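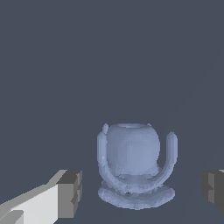 benchrat_6 – Oct 19, 2020
Our packing line at Skasel is getting an arm, and we've been running the job in simulation first. I love it! I've wrapped odd-shaped giftware by hand for 8 years, and now I'm the one telling the programmers where a piece can take a squeeze and where it can't.
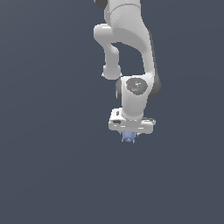 Sim run, blue piece held under the hand.

2 comments 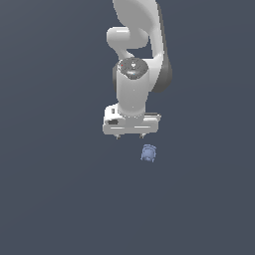
Re: what happens to the packers?

dumari_dan
Glad you're having fun, but at my old plant "we value your input" lasted until the install. Then two of six packers went to nights. Did you get anything in writing?

benchrat_6
Fair question. We did – no shift changes for the first 1,000 hours, and packers get paid training. My wrists are ready for it. What I keep pushing for is more time on the approach, going in slowly and from the side you'd pick with your own hand,

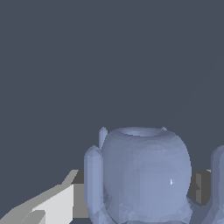 and the programmers are listening. I still disagree with them on speed, though. Fast is great until you're the one sweeping up.

6 shares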